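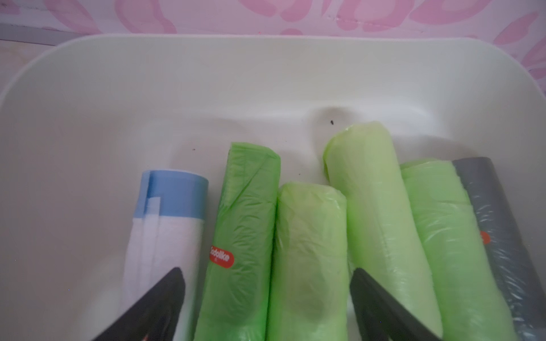 Why does plastic film get weaker when it is made thinner, and does the loss follow a straight line?

Strength in the plane of the film falls nearly in step with thickness, but resistance to puncture and tearing also depends on the resin and on how the film was stretched during blowing.

Chapter 9. Blown Film and Its Measurement

Most thin bags begin as blown film. Pellets are melted in an extruder and forced through a ring-shaped die. Air inside the ring expands the melt into a tube, which cools as it rises and is then pressed flat between rollers. The ratio of tube diameter to die diameter is called the blow-up ratio. A higher ratio stretches the film more across its width and changes the direction in which it tears most easily.
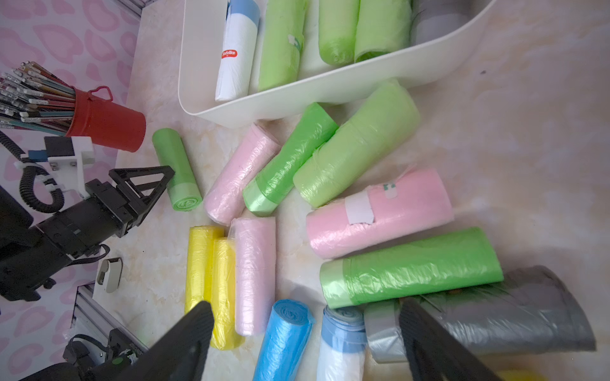
Film thickness, or gauge, is stated in mils in the United States. One mil is one thousandth of an inch, so a stack of 1,000 sheets of one-mil film is one inch high if no air is trapped between them. Gauge should not be judged by eye. Color is a poor guide, as pigment makes a film look heavier than it is. The green, pink, yellow and blue rolls on the marbled tabletop could not be ranked by gauge from their color. Roll diameter is no better unless the length of film and the winding tension are both known. 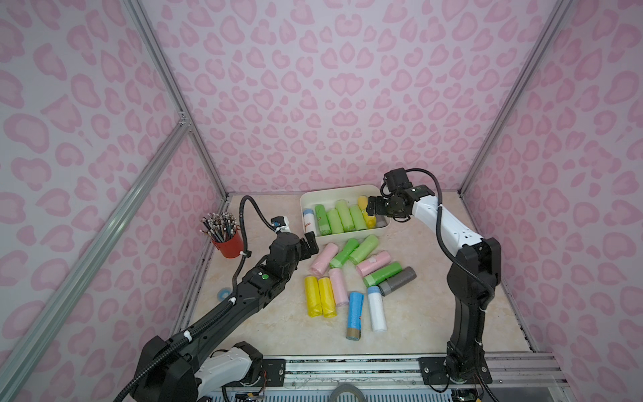 A contact gauge is the usual tool. The sample is laid flat, the foot is lowered at a fixed pressure, and the reading is taken after the foot has settled. Readings are spaced evenly across the full width, including both edges. In the Grovcombe data set, prepared by Chunhua Long and used in the problems for this chapter, each sample was read at 18 points. The spread between the highest and lowest reading is reported with the mean.

Section 9.1 covers die design and cooling. Section 9.2 covers gauge variation and its causes. Dart impact and tear tests are treated in Section 9.3, with tables for the Emix and Jandus resins. Readers who need a review of melt flow should return to Chapter 4 before starting Section 9.1.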